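Around the Units – October
Posted in: Neighbours & Workspaces
October, by Aisyah Liem

If you've walked past our end of the building lately you will have noticed how much better the big hall looks after dark, and I've been meaning to write a proper note about it for weeks. Those of you who were with us when Giltent first took the place will remember the gloom. You could lay out a piece of work at four in the afternoon, turn round to find your glasses, and come back to something that might have been a different colour altogether. We all got rather good at carrying things to the door to look at them.

The trouble with a tall hall is that everybody admires it in July and then spends the winter complaining. I love ours dearly, ribs and beams and all, and I wouldn't swap it for a nice low office with carpet tiles, but there is an awful lot of air up there and the tubes have to work hard to get through it. The old ones flickered, too. Ieva Urbonaitė used to say she could tell the time by which one had started buzzing. 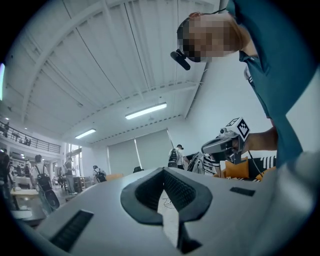 What changed over the summer

Skandmont did the work for us in August, over nine long evenings so that we could carry on in the daytime, and they were very patient with my questions (there were a lot of them). The new tubes give roughly 2000 hours more than the old sort before they need changing, or so I'm told, and I'm more than happy to take that on trust and let you know how we get on. The bill came to a little under 900 for our share, with Rizk next door paying for the passage and the loading end.

We kept the white ceiling, after some discussion. There was a strong party for painting it grey, on the grounds that grey hides the dust, and I will admit I wavered. But the white throws such a lot of light back down that it seemed silly to give it up, and Ieva brought in a lamp and two bits of painted board one lunchtime and settled the matter in about a minute. I have kept the boards.

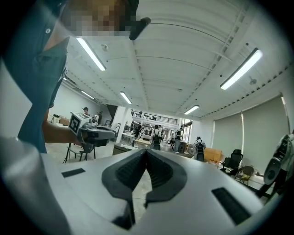

The other thing I'd like to mention is how much kinder it is on the eyes if you spend the day on your feet, looking down at something small in your hands and then up again across the room. I used to get a headache by three. Now I get to the end of the day and only feel tired in the ordinary way, and several people have told me the same without my asking.

There are still a few jobs to finish. The switch by the kitchen works back to front – up is off – and Jedix are coming to put it right later in the month. Until then, please leave it alone if you're last out and use the one by the main door, which goes off at 8 in the evening unless somebody presses it again.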